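Buretti Street Fellowship
Building walk-through before the evening Bible study, February
Walked by: Hamdia Araya
Comments added by: Lemlem Ambaye
Marks used: OK / FIX / ASK

1. Front doors open fully from inside without a key
OK. I pushed both. Last year's sheet also said OK, and the left one was bolted when I got there, so I don't put much faith in last year's sheet.

2. Exit signs lit
FIX. The one by the choir stairs is dark. The log says "bulb ordered." Ordered from whom? There is no receipt in the folder.

3. Aisles clear, chairs linked in rows
OK for now. The limit posted for the hall is 70 people. Whoever sets up for the study puts out extra chairs at the back and calls them spares. If people sit in them, they count.
L.A.: Agreed. Stack the spares in the hallway closet.

4. Candles and oil lamps
ASK. The plan says the lamps will be "attended at all times." By a named person, or by whoever is nearest? I would like a name on the sheet before anyone strikes a match.
L.A.: I will take the lamps this time. We need a list after that.

5. Fire extinguishers
FIX. Tags are current on all but the one in the kitchen, where the tag is so faded I can't read the month. I am not passing a tag I can't read.

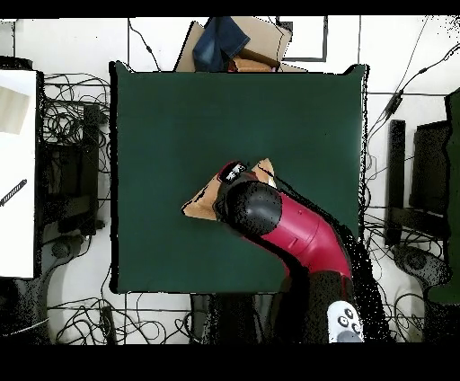

6. Cords and microphones
FIX. The cord to the reader's stand crosses the side aisle under a rug. A rug over a cord hides the cord. Run it along the wall and tape it down.

7. Book cupboard and scroll case
ASK. The top shelf sags in the middle. I was told it has "always been like that," and I don't find that comforting when the heavy commentaries are up there. Move them to the bottom until someone looks at the brackets.
L.A.: Brother Strachan's old set can go down first. It is the heaviest.

8. Heating
OK, with doubts. Clenis serviced the boiler and left a bill for $2,567. The bill lists "general safety work" without saying what was done. I want the itemized version before we pay.

9. Tables and cloths
OK. Nothing wobbled when I leaned on it. Please keep cloths off the radiators, whatever the weather.

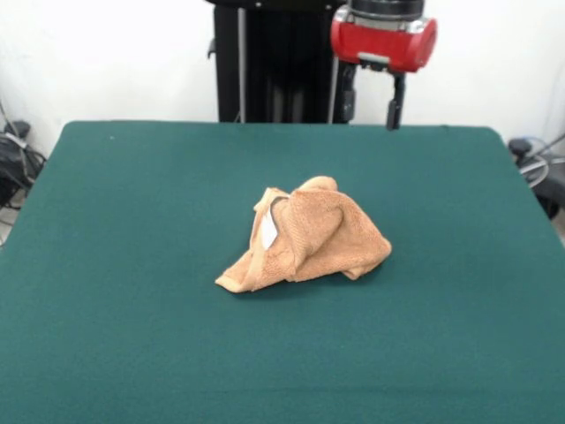
Item 9. Green-covered table with tan towel.

10. Children's room
FIX. The gate latch lifts if you pull it sideways. Sign-in sheet was missing too. Two adults in the room the whole time, as agreed, and "just down the hall" does not count as in the room.

11. Emergency drill
ASK. The log claims the hall was cleared in 30 seconds. I have seen this congregation leave a service. Run it again, with a watch, and have Tevia House next door told first.

Still open: 2, 4, 5, 6, 7, 8, 10, 11
Recheck 2, 5, 6 and 10 before the doors open at 7 p.m.
H. Araya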